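Poslow Bag Handling Set – README

Contents
Teleoperated two-arm episodes of bag and grocery handling on a kitchen counter. Recorded by Anayeli Barrera and Kieran Sheehan. Checked and repackaged by Yatziri Contreras. Please read the fault section before you train on anything in this release.

Release: 1.2, June 12, 2026
Episodes: 3021
Episodes with the wrist fault flag: 231
Episodes held out for testing: 973
Control rate: 30 Hz

Known fault: gripper reading freezes
In part of the December recordings, the left gripper's position reading stops updating while the gripper keeps moving. The log repeats the last good value until the connection comes back. Commands still reach the motor during this time, so the video and the state log disagree. A typical case shows the fingers closing in the video while the log says they are still open.

We first took this for a dropped-frame problem in the recorder. Melquiades Esquivel traced it to the wrist connector. The cable had been tied too short at the elbow, and with the arm folded in tight it pulled on the plug. The freeze could be repeated by hand, with the arm held still and the cable tugged lightly.

Why it matters
The controller uses the same reading to limit grip force. With the reading frozen, the limit does not apply. In one session the gripper closed fully on the operator's glove during a reset. There was no injury, but recording was stopped until the cable was replaced and a separate current limit was set in the driver. Do not reach between the grippers with the motors on, even if the viewer shows them open.

What to do with the flagged episodes
The field wrist_fault is set to 1 for the whole episode, even if the freeze lasted only a few frames. The field fault_start gives the first bad frame. We left these episodes in because the video is sound and Edar, our baseline policy, can be trained on images alone. If you use gripper state, drop them.

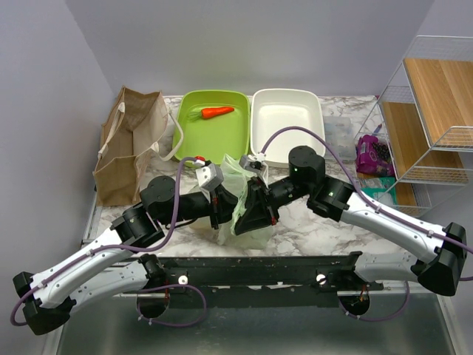

Thin plastic bags are the hardest items for the checker. They fold and bunch between the fingers, so a slow close on a bag can look like a frozen reading. Evaristo Jaramillo went through the bag episodes by hand and cleared the false flags he found. A few may remain – send the episode number and we will look.

Not fixed in this release
Short freezes of one or two frames are not flagged. The right arm was checked with the same script but not by hand.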